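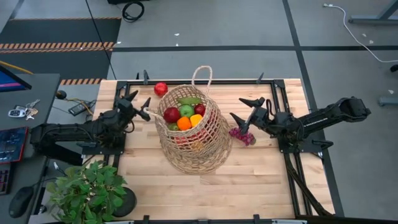
Paniers tressés : réparer une anse qui lâche ?

Publié le 10/12/24 par Baldur Vestergaard

Bonjour à tous ! Je me suis mis à la vannerie cet automne et je suis complètement mordu. Mon souci : sur un grand cabas à deux anses tressées, l'une des deux se détache à la base. Trois brins ont cédé. Je recouds avec du raphia ou je refais l'anse entière ? Je m'en sers au marché toutes les semaines, donc il faut que ça tienne les pommes et les oranges !

plulura41
Bienvenue au club ! Refais l'anse, sans hésiter. Une tresse à trois, bien serrée, et tu la fais redescendre le long de la paroi jusqu'au fond. C'est un plaisir à faire, une soirée suffit (avec un bon disque).

Þórarinn Hafstein
Pas d'accord avec plulura41. Trois brins cassés, ça se recoud très bien. Fil de lin ciré, aiguille courbe, et tu prends au moins quatre rangs sous le bord. J'ai un panier réparé comme ça qui a fait 20 ans de marché. Pourquoi démonter une anse saine aux trois quarts ?

plulura41
Parce que si trois brins ont lâché, les voisins sont fatigués aussi. Surtout sur une paroi ajourée façon filet : le fil de lin cisaille la fibre, j'en ai vu plusieurs finir comme ça.

tirkeck
Elle est en quoi, la fibre ? Palmier, jonc, jacinthe d'eau ? Ça change tout ! Le palmier se retravaille humide (20 minutes dans un linge mouillé), le jonc je le laisse une nuit.

Baldur Vestergaard
Du palmier, d'après la vendeuse. La paroi est serrée en bas, plus lâche en haut.

Þórarinn Hafstein
Alors je maintiens, couture, mais accroche-toi à la partie serrée. Là-dessus plulura41 a raison, le haut ne tiendra pas.

tirkeck
Fais les deux ! Couture maintenant, anse neuve en janvier quand tu auras la main. Et humidifie avant de piquer, sinon ça casse net.

Baldur Vestergaard
Vendu ! Linge mouillé ce soir, je vous raconte. Quelqu'un a une adresse pour l'aiguille courbe ?

plulura41
Rayon tapisserie d'ameublement, prends la plus petite.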